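4 shares · 2 comments

4. How guests read the arrival letter

4.1 Material and procedure

The material of this section comes from the holiday houses which are rented through the agency Semby on the Prudau coast. The agency manages 60 houses, most of them with a garden and a terrace, and it sends to every guest a so-called arrival letter. The letter describes how to find the house, where the key is, how the hot water works and what the guest should do on the morning of departure. Until April all guests received the same long letter. From that month the agency divided the letter in two parts, a short one that is sent on the day before arrival and a longer one that waits on the kitchen table.

We had access to the messages of 895 bookings. The messages were made anonymous by the agency before we received them, and the names of the houses were replaced with letters. A message was included when the guest wrote it between the sending of the letter and the second morning of the stay. Later messages are mostly about departure or about lost things, and they belong to a different question, which we treat in Section 6.

Two readers (Gediminas Lill and Maarja Juška) sorted the messages separately. The first sorting was done without a fixed list of topics. After this the readers compared their topics, joined those which overlapped and sorted all messages again. Where they did not agree, the message was discussed with the third author. Most of the disagreement was about messages in which the guest asks one thing but clearly worries about another. For example, a question about the time of the last ferry can be a question about late check-in.

In addition, Ásdís Sveinbjörnsson interviewed 15 guests by telephone after they returned home. The interviews followed a short guide, but guests were free to speak about any part of the stay. We quote from them only where the guest gave permission.

4.2 What the guests asked about

The largest topic was the key. This surprised the agency, as the instruction about the key stands in the first lines of both versions of the letter. When we read the messages together with the letter, the reason became more clear. The instruction used the word "side door" in houses where a visitor, who comes from the road, sees two doors at the side. The owner knows which one is the side door and which one is the door to the laundry room. The guest who stands there in the evening with the luggage does not know this.

The second topic was parking, and here the two versions of the letter gave different results. With the long letter, many guests asked a question to which the answer was already written in the fourth or fifth paragraph. With the short letter such questions became rare. However, a new kind of question appeared. Guests wanted to know if they may leave a second car on the road, a matter that the long letter explained and the short one left out.

Questions about the terrace and the garden were few before arrival. They came mostly on the first morning and were practical: where the cushions are kept, whether the sunshade may stay open in the wind, who waters the plants. Several guests in the interviews said that they had looked at the terrace many times in the listing and chose the house for it, but that they did not think about how it is used until they were sitting there with coffee. One guest said: "In the letter I only looked for the code. The rest I kept for the holiday, and then I forgot that I had it."

Figure 2. A humanoid robot looks down at its own silver body on a gray striped carpet, with a yellow shelving unit to the left.

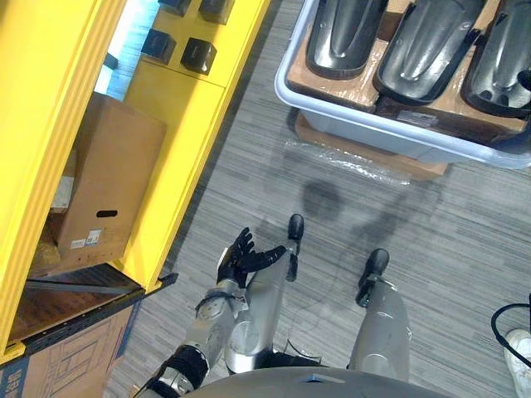 4.3 The letter on the kitchen table

The printed part was read differently from the one sent by message. In the interviews, guests spoke of it as something that belongs to the house, like the guest book or the map on the wall. Families often read it aloud. Some guests took it with them to the beach for the list of restaurants – one brought it home by mistake and later sent it back.

This way of reading has a disadvantage. The printed part is normally found by the first person who enters the kitchen, and the others may never see it. In larger groups, the same question was sometimes sent to the agency by two members of the same party, on the same evening, in a slightly different form. Heino Šimkus, who answers the telephone at Semby in the summer, told us that he recognized such groups quickly and learned to answer to both of them.

We also observed that the order of the printed part matters less than its headings. Owners who wrote their own version, with simple headings such as "Hot water" and "Trash", received fewer repeated questions than owners who wrote a friendly continuous text. We cannot say how much of this is the effect of the headings. An owner who makes headings may also be one who keeps the house in better order.

4.4 Limits of the material

Guests who telephoned left no text and are missing from the material. They are probably older than those who write, but we have no data on age. The houses are also similar in size and price, so that the results should not be moved to hotels or to large villas with staff.

Related

The guest book as a source: notes from a coastal rental
Tarmo Kazlauskienė: Check-in after dark
Who reads the house rules?
Owner-written listings and the language of the view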